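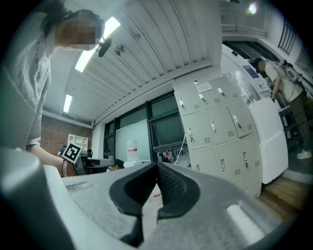

Gripper in hand, lockers behind.

Moving from the bench to the gripper: how is it going where you are?
Workplace Chat > Automation and Us
Started by marrowfat_jen, 7 June 2022

marrowfat_jen wrote:
Hello all, long post, so put the kettle on. I've been at Etside for 17 years, most of them on small parts and kitting, and since December a fair chunk of my week has gone on the hand-held grippers. You hold the thing, you pick up and put down whatever's on the list, and what you do gets recorded so that the arms Slaoui are building for us can learn from it. I was dead against it to begin with (my husband will tell you I complained through the whole of Christmas dinner) but I've come round to parts of it. I like being on my feet and I like having people to chat to. What I miss is my fingers! I can feel a badly seated clip with my thumb before I've even looked at it, and with two rubber pads you're guessing. What's it like for the rest of you?

oldspanner wrote:
Glad you're enjoying it, Jen, but I can't be as cheerful. We did the same at Coltia for the best part of a year. Everybody was lovely about it, there were biscuits, and when the arms arrived the evening shift went from 20 people to 3. You are teaching your replacement and being thanked nicely for it. I'd want something in writing before I picked up another gripper.

tansy_b wrote:
That's a bit harsh, spanner. I'm on the other side of it, I look after two arms and a conveyor, and the people who did the recording with us are the ones who got the better jobs afterwards. They knew what a good pick looked like and the software lot didn't. My wrists have stopped hurting as well, and I'd had that for years.

oldspanner wrote:
And how many of them got the better jobs?

tansy_b wrote:
Four out of nine. The rest moved to goods in, same pay. I know that isn't everybody, and I do take your point.

marrowfat_jen wrote:
Thank you both, I mean it. I did ask, and our shift lead Hamidreza Kiani has been straight with me: he says no jobs go this year and he can't speak for the year after, and I'd sooner hear that than a lot of waffle. The thing I hadn't expected is how tiring it is. You'd think it was nothing, but my best day was 258 picks and my forearm knew all about it that night.
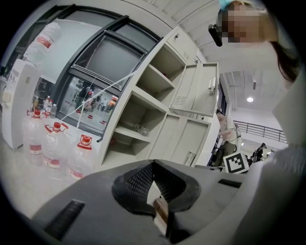
So now I swap hands at every break and drink a lot more water than I used to, and Hamidreza has agreed we can rotate off after an hour if we want to, which some of the younger ones don't bother with and they will be sorry. The other change is the talking. On the bench we all had our heads down, and now we're forever comparing how we turn a part over, and I've learned more about how other people work since Christmas than in all the years before it.

pilchard77 wrote:
Can I ask something practical? Do you get paid a different rate for recording? We start on the Clullero line next month and ours says it's "within existing duties".

marrowfat_jen wrote:
Same rate here, pilchard. I did think that was cheeky.

oldspanner wrote:
It is cheeky. It's your skill they're taking away with them, and that's worth more than an hour on the bench. Ask before you start, love, they get very hard of hearing afterwards.

tansy_b wrote:
For once I'm with spanner. Ours paid a small allowance, but only after the whole shift asked together. Ask about the hourly rotation too and get it put on the rota.

pilchard77 wrote:
Will do, thanks all. I've got a meeting on Thursday so I'll come back and let you know what they say.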